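Setting up a two-hand pre-grasp pose in Grorkance
By Apinya Bunnag
Updated 6 Apr 2026

A pre-grasp pose is the position both arms hold just before they close on a part. If it is good, the grasp planner has very little left to do. If it is bad, the planner spends its time untangling elbows and you get slow, odd-looking motion.

This page covers how to define a pre-grasp pose for a two-arm robot with five-fingered hands, test it, and save it so that other tasks can call it. You need Grorkance installed, the Bimum arm driver running, and a calibrated head camera. If you have not done the hand-eye calibration yet, do that first. None of the numbers below will mean much without it.

Step 1: Load the robot and the table

Start the driver, then open Grorkance and load your robot file. Both arms should show green in the status bar. Load the table model next. Use the measured height of your own table, and if it has a raised rim, add the rim to the collision model as a separate box. A flat table model will let a fingertip through the rim every time.

Set the planning rate to 100 Hz and the joint speed limit to its lowest preset. Leave it there until step 5.

Step 2: Set the upright pose

Send both arms to the named pose "hands_up". The palms face away from the robot and the fingers point up. It is a safe starting point for most tabletop work, and it makes left and right errors easy to spot. If one palm faces the wrong way, the wrist sign is flipped in the robot file. Fix it there and not in the task.
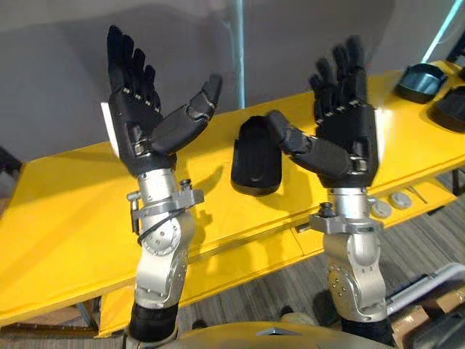

Hands upright at the yellow table, with a black part standing between them.

Check the thumbs before going on. In this pose they point in toward each other, so they are the first thing to touch a part placed in the middle. The default hand model treats the thumb as part of the palm. Open the collision tab and switch on "separate thumb" for both hands.

Step 3: Mark the part

In the camera view, draw a box over the part you want to pick up and press Fit. The fitter returns a position, a heading and a score. For dark parts on a bright table the outline is usually clean, but the hollow side of a curved part can come back with holes in the depth data. If the point count is under 1000, move the head slightly and fit again. My last good fit used 2886 points, which is plenty.

When there are several parts of the same type on the table, lock the one you chose. Otherwise the tracker can jump to a neighbor when a hand passes in front.

Step 4: Move one hand at a time

Select the approach arm and leave the other in the upright pose. Drag the target marker until the fingers lie across the tabletop, with the thumb and index finger level and the wrist clear of the table. Press Preview, look at the elbow, and only then press Move.
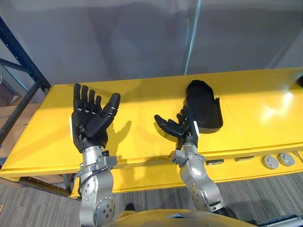

Can I move both arms to their targets at the same time?
Once each arm has reached its own target alone, use the "sync" option. Grorkance will then plan the two arms as one chain and slow the faster arm to match.

Shadows are worth a mention here. A raised hand can throw finger shadows on a glossy table, and the same table can give you a patch of glare that the depth camera reads as a hole. Neither is a problem for the planner, but both can upset the fitter. Turn on "ignore arm region" and mask any bright patch by hand.

Step 5: Save and test

Save the pose pair under a name that includes the part type. Then run the repeat test:

grk pose test --pair shell_left_right --runs 266

The test sends the arms from upright to pre-grasp and back, and logs the joint error at each end. It takes a while. Look at the largest error and ignore the average. If one joint stands out, check the cable on that arm for drag before you touch the gains.

When the log looks clean, raise the speed limit one preset and run it again.

Common errors

"No path, start in contact" - a thumb or the table rim is already inside a collision box. Back the hand off and repeat step 2.

"Target lost" - the tracker dropped the part. Fit it again and lock it.

"Sync timeout" - the Bimum driver is older than the planner expects. Update the driver and restart both.

The closing motion and finger force settings will be covered in a second page, planned for May.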